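Busero adds longer leads to Plollow cable range

Busero has added two longer instrument leads to its Plollow range, which go on sale in August. The new cables come in 8 and 12 metre lengths and use the same braided jacket as the shorter versions already in the shops.

Both have a straight jack at one end and a right-angled jack at the other. Busero says the plugs can be unscrewed and resoldered at home, and spare plugs will be sold separately — in nickel only for now.

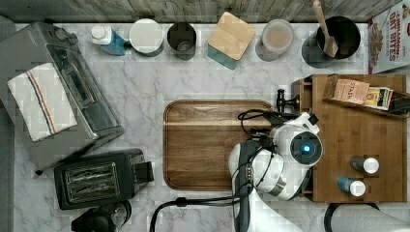 Canisters and a utensil crock along the back of a marble worktop.

The first batch is limited to 200 of each length, with the black jacket under part number 1666 and the green under 3052. A speaker cable in the same jacket is planned but has no release date.

Coltmont will stock the leads in its guitar and bass departments. Hoarau is taking orders online and will post them out once stock arrives. Existing Plollow leads stay on sale at their current prices.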